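Giving up the allotment

I handed back the key to plot 38 in July, after six years at Mastside. I said I would write something about it, so I am doing it now while I still remember the details.

The plot was a full one, which was too much for me from the start. When I took it on, the bottom third was couch grass and old carpet. Declan Pearce on the next plot told me to ask for a half and I didn't listen. I spent the first winter pulling up carpet in strips and taking it to the tip in the back of the car, which still smells of it when the heater is on.

Potatoes did well every year except one. Broad beans did well if I got them in before November. I never managed a decent carrot. I tried them in the open ground, in a raised bed and in an old water tank filled with sand and compost, and they came up forked, or full of fly, or not at all. Wendy Bramwell grows very good ones four plots up and says she does nothing special.

The rent was £57 a year when I started and had gone up by the end, but the money wasn't the reason. I changed jobs last autumn and the new place is on the far side of Clarkska, so I don't get home until after seven. From October to March that meant I only saw the plot at weekends, and by April the weeds were ahead of me. I had a letter about it in May. It was a polite letter and it was fair.

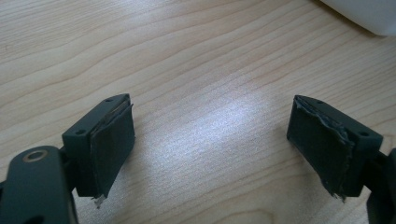

I did think about sharing. Bradley Naylor and his brother Reece were looking for some ground and we talked about splitting it down the middle along the path. In the end they wanted the whole thing, and they have more time than I do, so they have taken it over from the waiting list. They were already near the top. I left them the water butts, the shed and the compost, which is up to two years old at the bottom and ready to use.

What I took home was the fork, the good spade, both hoes, the rhubarb (half of it, the other half is staying where it was) and a bag of seed potatoes that I should have planted and hadn't. The blackcurrants were too big to move. I took some cuttings and put them in pots by the back door, and I'll see in spring if they have rooted.

At home I have a strip along the fence that gets the sun until two o'clock. I've dug it over and put in some chard, some spring onions and a row of lettuce. The slugs had the lettuce in a couple of nights. I've resown it in a trough on top of the wall.

I went past Mastside last week on the way to the shops. The Naylors have cleared the bottom end and there was a row of leeks in where I had the squash. Wendy was there and gave me a bunch of carrots over the gate.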